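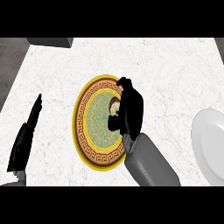 # Haltard Reader Votes

Every ballot from the Haltard short story knockout, in one tidy file! If you have ever wanted to know which stories a roomful of keen readers will fight over, and by how many votes, you are in the right place.

12 shares · 5 comments

## What's in it

`votes.csv` holds 843 rows, one per ballot. Each row has:

- `round`: 1 to 5, with 5 being the final
- `pairing`: the two story codes, first drawn goes first
- `choice`: the code of the story picked
- `reason`: whatever the reader wrote in the box, left exactly as typed

`stories.csv` gives the title, author code, year and word count for each story. The full texts are not included, as the rights stay with the writers.

Of the 843 ballots, 481 have something in the reason box, and these are the real joy of the thing. Some are one word ("dialogue"). One is a four-paragraph defence of an unreliable narrator (round 3, and well worth finding — I've read it more times than I'd like to admit). People care so much about endings!

## How the votes were gathered

Readers were sent both stories in a pairing and had all of March to get through the rounds. Author names were taken off before anything went out. Halima Fashola did the draw and Osaze Fashola typed up the paper ballots, including the ones in green ink. Nisha Vishwakarma checked his typing against the originals and fixed the story codes.

Tied pairings went to a second vote. There were 2 of these, and the second ballots have `b` after the round number, so read that column as text or your spreadsheet may do something silly with it.

## Things to watch for

- Readers could skip a pairing, so totals differ from one to the next.
- Spelling in `reason` has been left alone. Please don't "fix" it in a pull request.
- Three stories were translations. Su-bin Yeon translated one of them and did not vote in its pairings.
- Blank `choice` means the ballot was spoilt. Drop these before working out percentages.

## Using it

Use it for anything you like: charts, lessons, arguments in the pub. Macario Barajas has already made a lovely bracket drawing script, `bracket.py`, which reads both files and writes a plain text tree. It needs Python 3 and nothing else.

If you make something, please open an issue and show us — I would love to see it.

## Changes

5 August 2018: reason column added, round 2 codes corrected.

Share · 5 comments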